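Mollel wants the boring demos too

Posted 8/19/25

Kerubo Mollel is eating lunch standing up when we get there. She runs data collection at Skurex, on the ground floor of a former print shop, and she has 11 minutes before the next operator swaps in. So we talk fast.

The job: teach a two-armed robot to move things from one basket to another. The way they do it is old fashioned, a person drives the arms by hand, over and over, and every run gets saved. Target for the first batch is 4000 runs. They're at 800.

"People hear 800 and say oh, that's loads," she says. "It's nothing. Half of those are the same person being careful."

Careful is a problem, apparently. The first operators were engineers and they all picked things up the same way, straight down, dead center, slow. The model learned that and fell apart the moment an object was lying funny. Now she hires from outside. A former florist, two line cooks, a guy who tuned pianos.

"The cooks are great. They grab stuff like they've got somewhere to be."

What goes in the baskets? Toys mostly, play food, tape. Cheap and odd-shaped. She goes to the discount place on the corner and buys whatever looks annoying to hold.
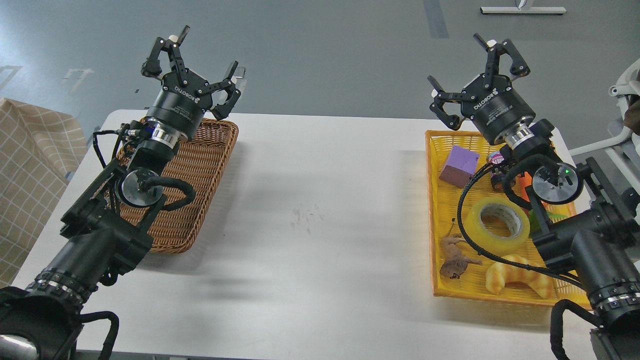

Every session starts with a shuffle. The operator dumps the objects back in, doesn't arrange them, doesn't look too hard. Mollel is strict on that. "If you tidy, you're lying to the model. It will think the world is tidy."

Then the run itself, then a label. Good, bad, or "saved", her word for a run that went wrong and got rescued halfway. Saved runs used to be thrown out. She fought to keep them and teh argument went on through most of December.

"A drop and a re-grab, that's gold. Where else does it learn what to do after a drop?"

The labeling tool is called Mushi, written in-house, and she's not fond of it. It crashes. It once filed a whole afternoon under the wrong operator. The storage side, Stokaline, she has no complaints about, or not today.

I ask about three-fingered hands versus a simple pinch. She shrugs. More ways to hold a thing, more ways to hold it badly. New operators take 2 days to stop over-squeezing. After that most of them forget they're driving anything.

And the boredom? She laughs at that. Shifts are short, there's a radio, operators can quit a run whenever they like as long as they mark it. Tired people make samey data, she says, you can see it in the plots before they'd admit it themselfs.

Next up is a second room with different tables and worse light. Stoltden, who are paying for part of this, want clean numbers from the first room before anyone moves. Mollel would move tomorrow.

"One room is one room," she says, and then the operator is at the door and she's off to reset the baskets, sandwich still in hand.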